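Sorting seed packets – by month or by plant family?

tatotdale_beans
I have 461 seed packets and they live in one shoebox. January is when I go through them, and every year I put them back in the same mess. How do the rest of you sort yours? I have tried alphabetical and gave up at the squash.

Gokska
By sowing month. Everything I need in March is in one place, and when I sow it the packet moves to the next month if there is a second sowing. Took me two evenings to set up.

plotholder7
Month doesn't work if you sow lettuce all season. The packet is never where you look. I go by family – brassicas, alliums, roots and so on.

Gokska
It works fine for lettuce. Put it in the first month and move it along.

plotholder7
And when you forget to move it, you buy another one. I had five packets of Grarnard Early for that reason.

Sudheer Joseph
I use plastic baskets, one color for each group. Red is for fruiting crops, black for roots, yellow for leaves and herbs. Small packets stand upright if you fold the top over. Keep them out of the sun.
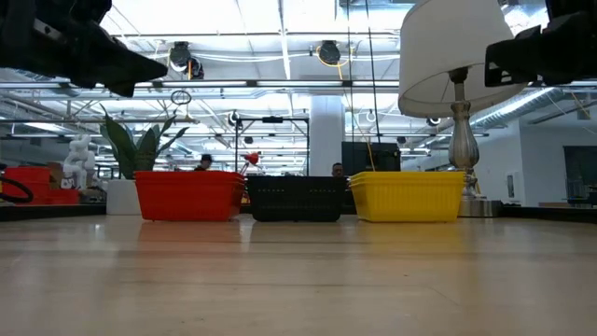
Red, black and yellow baskets.
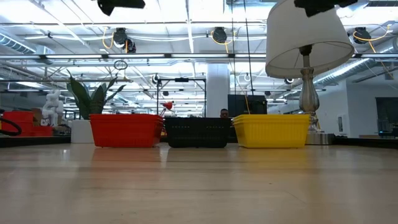
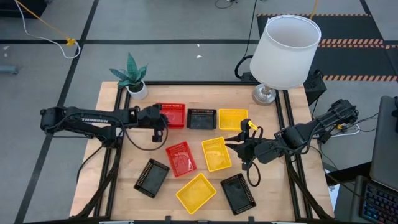
Last edited by Sudheer Joseph: March 22, 2007

tatotdale_beans
Color might be what I need. Where do beans go, with fruiting?

Sudheer Joseph
Yes, peas too.

plotholder7
Open baskets are no good in a damp shed. Mine go in a tin with a lid.

Comments

Palaniappan: Some 2 years in a tin and my onion seed still didn't come up. Buy onions fresh.

mulchpile: Month sorting for me as well.

Recent threads
Leeks going to seed
Is old parsnip seed worth sowing?
Labels that don't fade

Contact the moderators | Copyright Tatotdale Growers Forum | Back to top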